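Unit 2: Preparing the Work Surface
Course: Table Setting and Service, Grundale evening program
Notes by Lajos Fülöp, for the group of Mared Bevan

Before we speak about plates and glasses, we must speak about the table. In the last lesson many of you started to fold napkins while the bags and papers were still lying around. Please start this time from the surface.

2.1 Clearing

Take away everything, also the small things such as pens and coins. Put them on the side shelf and do not move them to the other end of the table. Then look at the surface from a low position, with the light coming from the window side. On light wood, crumbs are difficult to see from above.

A clear part of the table gives you the starting point. From here you measure the first place.
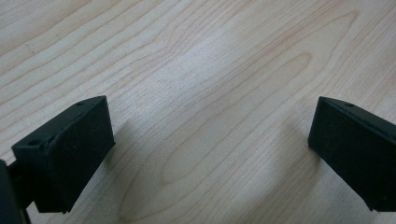

2.2 Wiping

Use the cloth slightly damp, well squeezed. Wipe along the grain, from the far edge toward yourself, and dry with a second cloth. Do not pour water directly on wood. If there is an old ring from a cup, leave it and tell Tobiloba Ekpo.

2.3 Measuring the places

For our exercise each place is 400 mm deep. The dinner plate stands in the center of its place, and the knife and fork lie 195 mm from the middle line, one on each side. Work in pairs, 4 places for each pair. One person measures and the other one checks.

For next time: read the pages on tablecloths in the Jaltora booklet and bring your own ruler.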